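Ticket: Akitz sync client reports "complete" with files missing
Status: Reopened
Product: Akitz desktop client, Jondari storage plan
Priority: Normal (I asked for High)

I moved our parts catalog folder to Jondari in June. The client showed a green check and "2,233 items synced." The web view lists fewer, and whole subfolders under Benetti are blank. So what did the green check measure?

First reply told me to sign out and back in. Did that. Same green check, same blank folders. Second reply said it was probably my firewall. The same firewall lets the other subfolders through without complaint, so I have my doubts.

Things I tried after that:

Renamed one missing folder. It appeared online within a minute, empty.
Turned off bandwidth limiting. No change.
Copied 40 files by hand through the browser. All 40 opened fine.
Moved the catalog to a shorter path. No change.

The images in the processors subfolder are one group that never made it up through the client. They are plain JPEGs with short names.

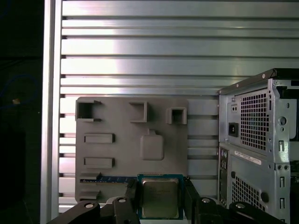 Pinto wrote back that the client queues uploads in batches of 500 and stops without a warning if a batch holds one locked file, so I should close the catalog program and press Resync.

Fine, I closed it and pressed Resync. Two of the blank folders filled in. The rest did not, and the log still says "0 errors." If a locked file can stop a batch, I would call that an error.

The help page also says folders over 1,000 items "may take longer." Longer than what? I left it running overnight and the count at 7 a.m. was the same as at 11 p.m.

Please don't close this again as "resolved by user." I am keeping the local copy until someone can tell me which files were skipped, by name. Full log attached.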